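Projects > Student Reports > Consumer Studies

Household Food Waste and Date Labels: A Study of Shared Student Kitchens

October 29, 2025 | By Stella Langat and Imani Biwott

7 min read

1. Background

The project was carried out as part of the second-year Consumer Studies module, under the supervision of Ieva Lepik. Its purpose was to find out how students living in shared accommodation understand the dates printed on food packaging, and whether that understanding affects what they throw away.

Two kinds of date are in common use. A "use by" date concerns safety and appears on foods such as fresh meat and ready-to-eat salads. A "best before" date concerns quality, and food kept properly may be eaten after it has passed. Earlier coursework in the department had suggested that many students treat both dates in the same way. That work was based on a single hall and did not record what was thrown away, so the present project was designed to look at labels and waste together.

2. Research questions

The group agreed on two questions at the start of term. Do residents know the difference between the two dates? Where they do know it, do they act on it when clearing a fridge or cupboard?

A third question, on the cost of wasted food, was dropped after the pilot. Residents could seldom remember what they had paid, and receipts were not often kept.

3. Method

The study took place in two residences, Tromia House and Bodau Court. All kitchens in both buildings are shared, and each resident has one cupboard and one fridge shelf. A short questionnaire was placed in every kitchen and sent by email to those who preferred to answer online. In total, 86 residents returned a completed form.

Nine kitchens also agreed to keep a waste diary for 3 weeks. Residents wrote down each item of food thrown away, the date on the packet, whether it had been opened, and the reason for getting rid of it. Peelings, bones, tea bags and similar waste were left out. Diaries were collected by Upendo Tanui and entered into a spreadsheet by Atieno Mosoti. Entries that could not be read were discarded before the total was taken.

No names were recorded in the diaries. Residents were told that they could stop at any time, and one kitchen in Bodau Court asked for its first two days to be removed, which was done.

4. Results of the questionnaire

Most residents could explain "use by" correctly. Answers on "best before" were much less certain. Several residents wrote that it was a legal limit, and others believed that it applied only to unopened packets. Residents who cooked most evenings gave better answers than those who relied on prepared meals, although the second group was small.

When asked where they had learned about date labels, residents most often named a parent or other relative. Very few remembered being taught about them at school.

5. Results of the waste diaries

The diaries contained 216 readable entries. Bread was the item most often thrown away, followed by bagged salad and milk. Dry goods such as rice and pasta hardly appeared.

The reason given for throwing away bread was nearly always mould or staleness, and the printed date was seldom mentioned. For yoghurt and hard cheese the opposite was true: the date was the usual reason, and in many entries the resident noted that the food had looked and smelled normal. These entries are the clearest sign in the study that a misunderstanding of labels leads to waste.

Shared items caused a separate problem. Where butter or milk had been bought jointly, residents were unwilling to finish it or to throw it away without asking the others. Such items tended to stay in the fridge until the weekly clean.

6. Kitchen layout and storage

Although layout was not one of the research questions, comments on it appeared in many of the diaries. Residents with deep fridge shelves reported that food at the back was forgotten. Worktops were also mentioned, as food left out in view was generally eaten sooner than food put away in a cupboard. Two kitchens kept a bowl on the worktop for items near their date, and both reported that it was used. 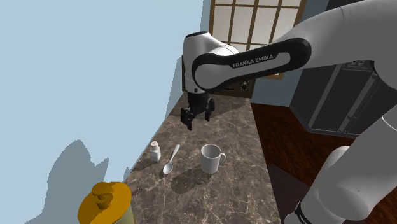
7. Limitations

The sample was limited to two residences and cannot stand for students in general. Residents who agreed to keep a diary may already have had an interest in the subject, and writing down waste may in itself have led them to waste less. The diary period did not include the end of term in December, when cupboards are emptied.

8. Recommendations

The group recommends that a one-page guide to date labels be included in the welcome pack for both residences. Each kitchen should be offered one marked shelf for food that anyone may use. The accommodation office should also consider moving the weekly fridge clean to the day before the main shopping day, as residents in Tromia House have requested.

A copy of the questionnaire and the blank diary sheet may be obtained from the module office.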